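Search this site
Go

How to Put Together a Red Carpet Look on a Small Budget

Posted 2024-12-08

Print this page | E-mail to a friend

My friends and I throw an awards night watch party every February, and yes, we dress up like we've been nominated for something! Last time my whole outfit came to 61 dollars, shoes included, so let me walk you through how I do it.

Start with one gown you love and save a picture of it. I had 863 screenshots on my phone before I made myself pick one (a bottle green satin thing with a long sash, sigh). Write down the color, the neckline and the length, and forget the beading for now.
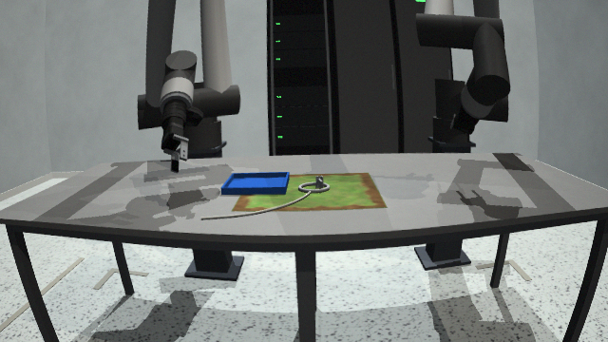 Next, go secondhand. I found my dress at the Grendura thrift store in Heywood, in the bridesmaid section, which is a gold mine by the way. Buy it a size up if you have to, and take in the side seams with a long running stitch. Try it on inside out, pin both sides, then sew.
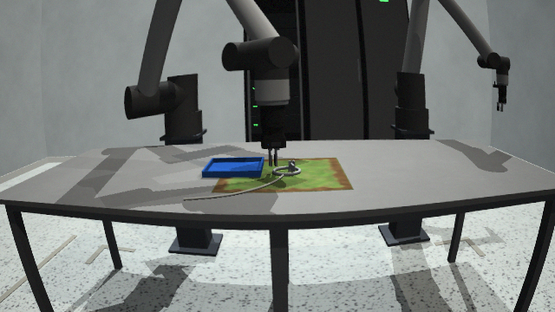 Two robot arms at a curved gray table, with a blue tray and green mat.

Now the sash! You need 3 yards of satin and 2 big safety pins. Fold the fabric in half lengthwise, press it on low, wrap it twice and pin it from the inside.

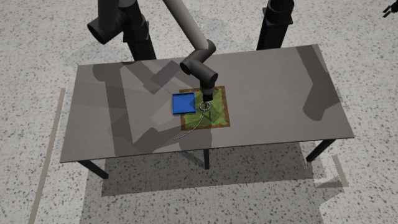 For jewelry I stick to big earrings and skip the necklace. Mine are Zomis drops from a clearance rack, and they looked great from across the room. Steam everything the night before and hang it somewhere the cat can't get to it.

Print this page | E-mail to a friend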